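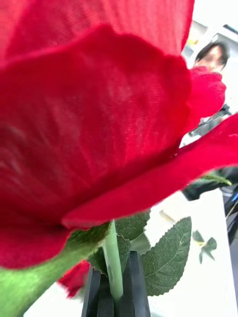
Stem segmentation was meant to be the easy part of Ivier. The planner needs a centreline, a grasp point on it, and some notion of which way the flower is leaning, and in simulation it got all three without complaint. In simulation, however, the rose was a cylinder with a ball on top. A real artificial rose (we apologise for the phrase, which reviewers of an earlier draft also disliked) spends its time getting between the sensor and everything the controller would like to know. With the stem clamped between the fingers and the bloom above them, the petals take up most of the wrist view, leaving a short pale green length of stem, a few leaves and a good deal of red. The first version of the tracker looked at views of this kind and reported, with 0.9 confidence, that the stem was a leaf.

### 4.2 Tracking a stem through its own foliage

We therefore split the estimate in two. A segmentation network labels each pixel as stem, leaf, petal, finger or other, and a curve fitter takes the stem pixels and proposes a centreline as a cubic spline. The fitter is anchored at the fingers, whose position in the image we know from calibration and which, alone among the objects in this study, stay where they are put. Working upward from the anchor, it extends the curve until the stem pixels run out, and then extrapolates for at most 48 pixels behind whatever is in the way. Beyond that it returns "unknown". The planner was rewritten to accept "unknown" as an answer, a change that took longer than training the network.

Training used 764 labelled wrist images. Ville Lappalainen labelled the first batch in December and wrote the annotation guide for the rest, including its only paragraph in capitals, which concerns side branches. A side branch is close to the main stem in width and joins it smoothly, and a fitter that rewards smoothness will happily follow it out to a leaf and declare the job done. Colour helps where the branch is yellower than the stem. It is a property of our supplier's moulding, however, and we would sooner not build a method on it, so hue jitter was applied throughout training and the fork is resolved geometrically.

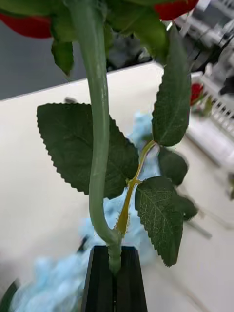

**Figure 3.** Wrist view with the stem held at its base. The main stem bows left, then curves back to the right into the fingers; the thinner, yellower side branch leaves it near the lower curve.

The fork rule is simple. Where two candidate curves share a root, both are kept, and each is scored on mean width, on the continuity of that width past the junction, and on whether it ends in leaf or petal pixels. In the case of Figure 3 the side branch carries thorn-like bumps, which make its width estimate noisy and cost it points for a reason we had not planned and are glad to accept. When the scores fall within a set margin the controller rolls the wrist a few degrees and looks again. Raluca Dinu's name for this behaviour in the code is `squint()`, and it has survived two refactors.

Background clutter proved less trouble than expected. The crumpled light-blue material on the table in Figure 3 is neither stem-coloured nor stem-shaped, and the network ignores it. Red is another matter. A second bloom elsewhere in view can be taken for the end of the held stem, so petal pixels count toward a candidate only if they touch its extrapolated tip.

### 4.3 Timing and failures

The tracker runs at 28 Hz on the Lehtinen workstation alongside the motion planner, through the Gekton message layer. We evaluated it over 100 placements, with the stem regrasped between trials, and sorted the failures by hand. Most belonged to one family: a leaf lying along the stem hides the fork, a single candidate survives, and the scoring step approves it unopposed. Rolling the wrist would probably help, but `squint()` is only called when there is a disagreement to settle. We are considering a variant that squints on principle.

The remaining failures came from the Boltdale calibration routine, which had been run with the fingers slightly open. The anchor was then wrong by a small, constant amount, and the fitter began each curve in mid-air before joining the stem a little further up. The splines were beautifully smooth. A check on finger opening now runs before calibration, and refuses to proceed in wording we have since been asked to moderate.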